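Two-Arm Can Sorter at the Trindow Shop: Your Questions

I'm Sebastian Crăciun, and since November I've had a two-arm robot cell going on the floor of the shared workshop at Trindow. People keep stopping to ask about it (please keep doing that!), so I've collected the answers.

What does it do?

It picks up drink cans from a black mat and sets them on a wooden shelf at the back. That's the whole job for now, and I love it. Cans are cheap and come in bright colors, and everybody knows how one should look when it's standing up straight.

What is it built from?

A light wooden frame, black aluminum rails, a black mat and two arms mounted on opposite sides so they face each other. I cut the wood in one evening. Running the cables took a lot longer – leave yourself extra slack at the shoulders.

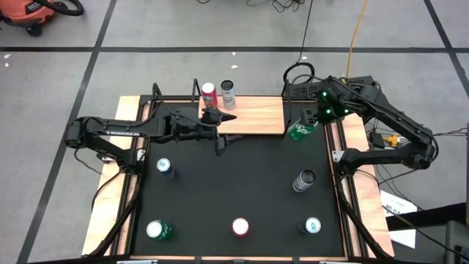
Cans on the mat, two on the shelf, and the right arm holding a Sprite.

Full cans or empty ones?

Both are worth trying. Empties dent if the grip is too tight, and full ones slip if it's too loose. I started with unopened cans, logged 54 picks in my first notebook, and only then moved the grip setting around.

How do you line up the fingers?

I come in from above and try to get one finger on each side of the can before closing. There's a small camera at the wrist, and its view tells me far more than standing next to the cell does. 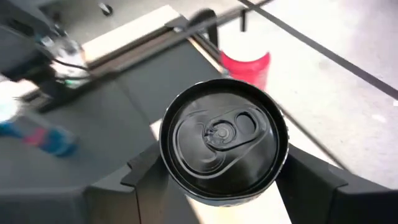
Wrist view of a black can with the tab still flat.

Can it handle a can lying on its side?

This is my favorite question! Yes, but the approach is different, and the wrist has to turn so the fingers close across the body. I keep those runs in a separate folder named Rutherford, which has 18 in it so far.
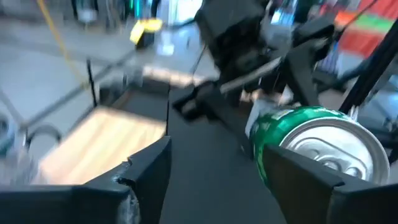
Do the arms ever bump into each other?

They can, so I go slowly whenever both are near the shelf. Give each arm its own half of the mat while you're learning.

Can I try it?

Please do! Come by after 6 p.m. and plan on 3 practice picks before we save anything. Tie back long sleeves, and leave the cables on the floor where they are.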